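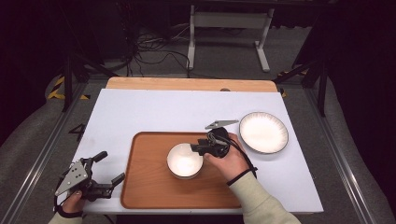 The flyer said Dursun would tell 226 jokes in one night, and I wanted my money back before the lights went down.

"Who's checking?" I asked the kid at the door. His badge said Shivam Kandpal. He shrugged and stamped my hand.

The Elero seats 400 if people like each other. They had put us all at the front so it would look full from the stage. I got an aisle seat behind a man who laughed at the fire exit announcement, which I took as a sign he was being paid. 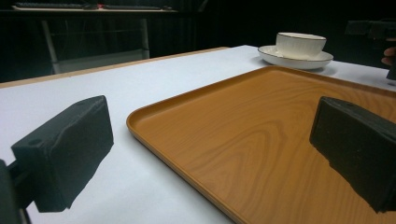 Dursun came on late, in a borrowed jacket. I know it was borrowed because he told us, and then told us again. Did the second time go toward the 226? My sister had seen him in October and swore he changed her life. She still has the same job and the same boyfriend.

He did a bit about his mother's oven. He did a bit about a ferry. The paid man wept. Then Dursun lost his place and stood there, looking at his shoes - a long time, long enough for somebody to cough - and said, "I had something for this part."

I laughed. I'd like to say it was nerves.

At the bar afterward I asked Kandpal whether he forgets it every night.

"Depends," he said, and went to stack the chairs. 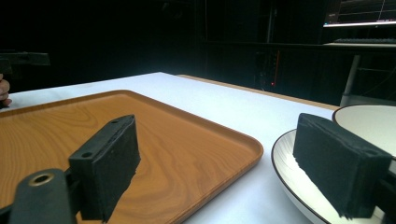 A tray on a white table.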